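Prerngate Kids > Sports > How Games Work

Why does a football field need more than one clock?

30 August 2026
By the Prerngate Kids desk

An American football game is measured by two clocks. They run at the same time and do different jobs.

The game clock shows how much time is left in the quarter. It counts down to zero. When it reaches zero, the quarter ends, but a play that has already started is allowed to finish.

The play clock is the smaller number, often shown near the end zones. It tells the offense how long it has to start the next play. After most plays it starts at 40 seconds. If it reaches zero before the ball is snapped, the officials call delay of game. The penalty is five yards.

The game clock does not run all the time. It stops when a pass hits the ground without being caught. It stops after a score, and it stops when a team calls a timeout. After a runner is tackled inside the field, it usually keeps going. Rules for runners who go out of bounds are different from league to league.
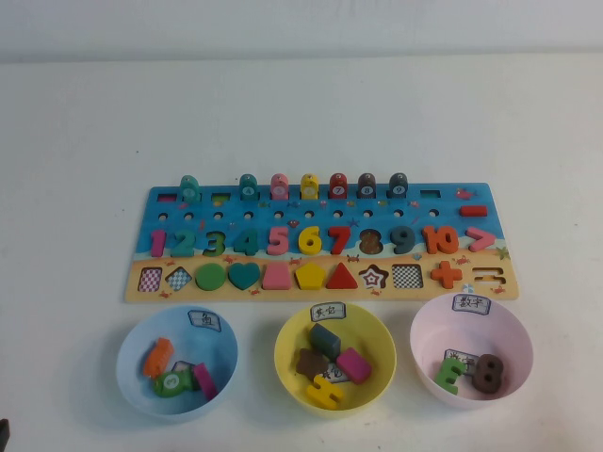

Krum Živković says the play clock is the one young players forget, and that a quarterback should look at it twice: once when the huddle breaks and once at the line.

A team that is behind wants the game clock to stop. It may throw passes near the sideline, so that the catcher can step out of bounds. A team that is ahead wants the clock to run. It will often hand the ball to a runner and then wait until the play clock is almost empty - this is called running out the clock, and it is legal.

Here is a sum. The Kastier Tigers are ahead and have the ball. The game clock shows 45 seconds and is running. The play clock has just been set to 40. The other team has no timeouts left. If the Tigers wait until the play clock shows one, 39 seconds go by. Six seconds remain. One short play uses up most of that.

If the other team had one timeout, it could stop the clock at 45, and the Tigers would have to run a real play.

Word list
Snap: the pass back from the center that begins a play.
Huddle: a short meeting of players on the field before a play.

More in How Games Work
What does a line judge watch?
Why is a football pointed at both ends?
How a field gets its yard lines
What happens in overtime?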